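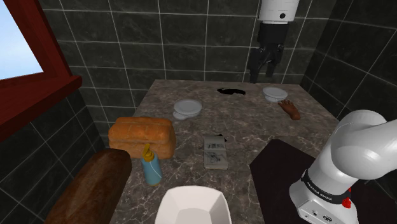

February, 7.40 am

Grout trial, Tanside kitchen job, second batch. Pale grey cement grout on dark porcelain offcuts, same tile box as before. Aim is to sort out the haze left after washing off.

Mix: 700 g powder to 175 g water. Slaked five minutes, remixed by hand. Batch one was wetter and the colour dried patchy, lighter at the corners where the sponge had dragged. Tap water both times.

Panel A — sponged at 17 minutes, joints still soft, lost a bit of depth at the crossings.
Panel B — sponged at 30. Firm, clean edge, light haze on the face.
Panel C — as B, but pre-sealed with the Prornau sealer the night before. Haze came off with a dry cloth.

C is the one to repeat. Sealer adds a day to the program, so Corkosness will need to be told before they book the benchtop install. Msimang quote is for 580 mL bottles; coverage on the label looks generous for a textured face and I'd order a spare.

Open points:
Colour of A against B once fully cured. Check both in daylight, dry.
Silicone in the internal corner, not grout. The old panel cracked there along the full height.
Scales drifting again — read 347 for the 350 g check weight. Correct the batch two figures or re-weigh.

Panels are on the rack by the sink, labelled on the back. Please leave them flat.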